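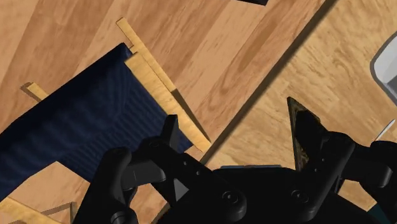 *Itik 시뮬레이터 화면. 벌어진 그리퍼와 남색 천을 씌운 접이식 의자.*

## Itik 그리퍼 모듈 – 오픈데이에서 직접 만져 보고 왔어요

Taltosard 오픈데이에 다녀왔습니다! 저희 매장에서 7월부터 Itik을 취급하게 돼서, 상품 페이지를 쓰기 전에 꼭 한번 보고 싶었거든요. 카탈로그만 읽고 쓰면 영 재미가 없잖아요(저만 그런가요).

시연은 Svenja Reinholz 씨가 맡아 주셨는데, 실물 팔을 켜기 전에 시뮬레이터부터 띄우시더라고요. 위 화면이 그중 하나예요. 나무 바닥에 접이식 의자가 있고, 손목 뒤쪽에서 내려다보는 시점이라 그리퍼가 아주 큼직하게 보입니다. 처음엔 방향 감각이 좀 헷갈렸는데 조금 보다 보니 금방 익숙해졌어요. 의자 프레임의 밝은 나뭇결이며 바닥에 떨어지는 그림자까지 꽤 꼼꼼하게 그려져 있어서 한참 들여다봤네요.

### 써 보니 어땠냐면요

저도 조종기를 잡아 봤습니다. 손가락 두 개가 관절로 움직이는 방식이고, 벌리고 오므리는 건 엄지 레버 하나로 돼요. 의자처럼 가느다란 나무 살이 있는 물건은 각도 맞추기가 은근히 까다로워서, 저는 첫 시도에 완전히 엉뚱한 데를 집었습니다. 옆에 있던 Indira Gounder 씨가 손목을 먼저 돌리고 나서 내려가라고 알려 주셨고, 그다음부터는 훨씬 수월했어요!

아쉬운 점도 적을게요. 레버가 제 손에는 조금 뻑뻑했고, 시뮬레이터 메뉴가 아직 영어와 독일어뿐입니다. 한국어는 준비 중이라는데 날짜는 못 들었어요.

### 상품 정보

| 항목 | 내용 |
|---|---|
| 제품명 | Itik 그리퍼 모듈 |
| 제조 | Taltosard |
| 손가락 | 2개, 관절식 |
| 모듈 무게 | 1154 g |
| 케이블 길이 | 243 cm |
| 주문 코드 | 2034 |
| 포함 품목 | 모듈, 조종기, 케이블, 시뮬레이터 이용권 |

Drolledis 팔을 이미 쓰고 계시면 어댑터 없이 바로 끼울 수 있어요. Obi 계열은 별매 링이 필요하니까 주문하실 때 메모란에 팔 모델명을 꼭 적어 주세요. 손가락 패드는 소모품이라 따로도 판매합니다.

### 예약 주문

첫 입고 수량은 21대이고 예약하신 순서대로 보내 드립니다. 시뮬레이터 이용권은 결제 후 메일로 먼저 나가니까, 본체를 기다리는 동안 의자 집기 연습부터 해 보셔도 좋겠어요. 궁금한 건 상품 문의란에 편하게 남겨 주세요. 제가 모르는 건 Svenja 씨한테 물어봐서라도 답해 드릴게요!

작성일: 2025년 5월 27일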